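4.2 Shipping tags and description length

The second part of the analysis concerns the short descriptions that uploaders attach to fan-made music videos. We took 2,498 descriptions from the Etden archive, all of them for videos built from television drama footage, and removed duplicates and entries with no text apart from a link. This left 2,090 descriptions. Each was coded for the presence of a pairing name, a song credit, a plot summary and a request for comments. Coding was done by Ida Diekmann and Thomas Gentile working separately, with disagreements settled in a joint session in January.

Pairing names were coded as present only when written as a blend or joined by a slash. Two character names linked by "and" were left out, as this form is also common in general tribute videos. The rule is strict – it lowers the count for older uploads in particular – but it made the coding easier to repeat. Song credits were accepted with or without the name of the performer. 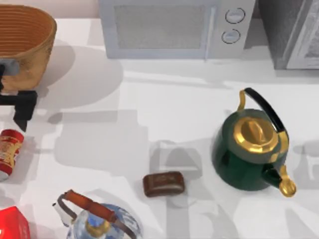
Figure 4. Simulated countertop with wicker basket, gripper and microwave oven.

Do longer descriptions go with alternate-universe videos?
Length follows the plot summary more closely than the genre label, and alternate-universe videos without a summary are as short as plain tributes.

The pattern held for single videos and for videos in a series. Series entries often opened with a reference to an earlier part, and in 19 cases the description contained nothing else. We kept these in the sample, as they show that the uploader expected a returning audience. A further 38 descriptions sent the reader to a second site for the full summary. Their length on Etden is therefore a poor measure of how much the uploader wrote, and they were excluded from the length comparison but kept for the tag counts.

Requests for comments appeared mostly in the last sentence and were seldom combined with a song credit. Whether this reflects habit or the character limit of the upload form cannot be settled from the archive alone – the form was changed more than once, and the earlier versions were not saved.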